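Search this site
Enter keywords
Search

Skevudwood Household Goods Reuse Program
Progress report to the Siregar Fund
Reporting period: second half of grant year one
Prepared by Bình Võ, program manager
Submitted Thursday, May 29, 2025

1. Purpose of this report

This report covers work carried out under the Siregar Fund grant for the collection, sorting and redistribution of household goods in Skevudwood and the neighboring district of Clernasness. It follows the reporting template supplied with the grant agreement. Financial tables are submitted separately through the Fund's portal and are not repeated in this text. Where a target has been changed since the interim report, the change is stated in the relevant section.

2. Status against targets

The grant agreement set a target of 600 household boxes distributed by the end of the grant year. At the close of this reporting period, 419 boxes have been distributed and signed for. The remaining boxes are scheduled for the period ending in August, which is the last month of the grant year. The current rate of distribution is sufficient to meet the target if intake holds at its present level.

A household box is defined in the agreement as one closed carton containing kitchen, cleaning and personal care items for a single address. Furniture and bedding are recorded on a different form and do not count toward the figure above. One batch of cartons sent to the Clernasness shelter was first entered as household boxes and later reclassified as bulk supply. The figure of 419 excludes that batch.

Referrals come from three sources: the district housing office, the school welfare team and direct requests at the front desk. The housing office remains the largest source. Direct requests rose after the opening hours were extended to early evening, and most of these came from tenants moving into the new units on the east side of Skevudwood. Referral forms from the school welfare team continue to arrive without a delivery address in some cases. A revised form with a required address field was sent to the team and is now in use.

3. Intake and sorting

Donated goods are received at the rear entrance and held on intake shelving until checked. Each carton is opened, its contents are checked against the acceptance list, and items that cannot be passed on are removed. The acceptance list was revised during the period. The main changes are as follows.

Opened bottles of cleaning product are no longer accepted under any conditions. The previous list allowed them if more than half full, and this proved difficult to apply in a consistent way. Personal care items must be sealed and within date. Glass storage jars are accepted only with lids. Nonstick pans with visible scratching are sent to metal recycling.

The rejection rate for mixed cartons fell after the revised list was posted at the intake door and included in the donor leaflet. The rate for cartons from office collections did not change. Office collections are assembled by many donors at once, and the leaflet does not reach most of them. A short version of the list, intended to be taped to the collection carton itself, has been drafted and will be tested with two employers in the next period.
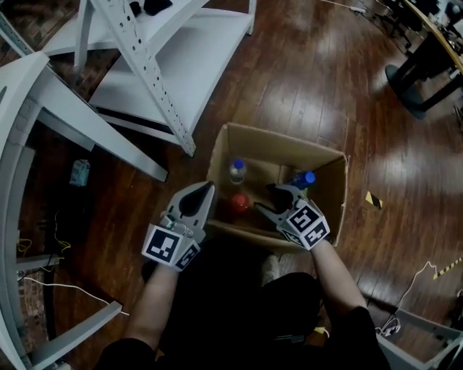 Sorting time per carton remains the main limit on throughput. The interim report proposed splitting the work into a first pass, which removes liquids and breakable items, and a second pass, which groups the remainder by room. The split was introduced at the start of this period. It shortened the handling of mixed cartons and had no effect on cartons that arrived already sorted. Those cartons now skip the first pass and are marked with green tape.

Liquids are stored upright in lidded crates on the lowest shelf. Leaks were the largest single cause of spoiled stock in the first half of the year, and most of them came from pump dispensers shipped in the open position. Sorters now lock or tape every pump before shelving. No spoiled cartons have been recorded on account of pump leaks since the change.

4. Stock records

Stock was tracked on paper until the middle of the period. It is now tracked in Hutora, the inventory software named in the grant application. Installation took longer than planned. The delay had two causes: the category list supplied with the software did not match the categories used on the referral form, and the label printer did not accept the label size already purchased. The category list has been rebuilt. The labels were exchanged by the supplier at no cost to the grant.

Every carton now carries a printed label with a carton number, an intake date and a shelf code. Shelf codes were assigned to all 80 bays in the storage room. A full count was carried out after the move to Hutora, and the differences between the count and the paper record were written off with the approval of the program manager. Most differences were found in kitchen textiles, which had been moved between bays without being logged.

Two problems remain open. The first is that Hutora does not record partial removal from a carton, so a carton from which a few items have been taken must be closed and entered again under a new number. This adds work and makes the intake date unreliable for cartons handled in this way. The second is that the monthly export leaves out cartons with no shelf code, including those in transit to Clernasness. A manual line is added to the export until the supplier corrects this.

5. Delivery

Deliveries run on 4 routes. Three of these serve Skevudwood and one serves Clernasness. The Clernasness route was suspended for a short time while the bridge on the main road was closed, and boxes for that route were held at the storage site and delivered after reopening. No referral on the route was withdrawn as a result.

The van leased under the grant has been in service throughout the period apart from one scheduled maintenance visit. Fuel costs are below budget. Parking costs are above budget, mainly on account of the new permit zone near the Skevudwood market. A loading permit has been applied for. If it is granted, the parking line is expected to return to its planned level by the end of the grant year.

Failed deliveries are defined as those in which no person was present to sign. They are concentrated on the midday run. Recipients are now offered a choice of morning or early evening when the delivery is confirmed by phone. The change was made late in the period, and a comparison will be given in the final report.

6. Staffing and training

The sorting supervisor post was filled at the beginning of the period. The driver post was vacant for several weeks and was covered by agency staff. The cost of cover was charged to the unspent part of the salary line, as agreed with the Fund by email.

All sorting staff have completed manual handling training and the short course on household chemicals. The chemicals course covers label symbols, incompatible products and spill response. It was added after a review of the intake area found bleach and acid-based descaler shelved in the same bay. Separate bays have been assigned and are marked on the floor plan posted at the entrance. Refresher training is scheduled yearly.

7. Risks

The lease on the storage room ends shortly after the grant year. The landlord has offered a renewal at a higher rent. An alternative site in Clernasness has been inspected – it has better vehicle access but no heating, and the floor drains slowly. A decision is needed before the end of August.

Intake of cleaning products is uneven and depends on a small number of retail donors. If one of these withdraws, boxes can still be completed by purchase, but the contingency line would cover this only for a limited time. Discussions with a second wholesaler are under way.

Cardboard supply is a minor risk. Reused cartons fail more often than new ones when carrying liquids. New cartons are now used for any box with more than two bottles, and the added cost is charged to consumables.

8. Requests to the Fund

Approval is requested for the following changes. First, the transfer of the fuel underspend to the parking line. Second, the use of part of the contingency line to purchase a second label printer, so that cartons can be labeled at the intake door and at the packing bench. Third, an amendment to the definition of a household box to allow a second carton for households of five or more, counted as a single box for reporting purposes.

The third request would not change the target. It would bring the definition into line with current practice, as larger households are already receiving a supplementary carton recorded under bulk supply.

9. Work planned for the next period

The remaining household boxes will be distributed. The taped acceptance list will be tested with the two employers named in the portal attachment. The Hutora export will be checked against shelf counts each month, and the outcome of the delivery time change will be measured. A draft of the final report will be sent to the Siregar Fund for comment before the formal deadline.

Supporting records, including signed delivery sheets and the revised acceptance list, are held at the Skevudwood office and can be inspected on request.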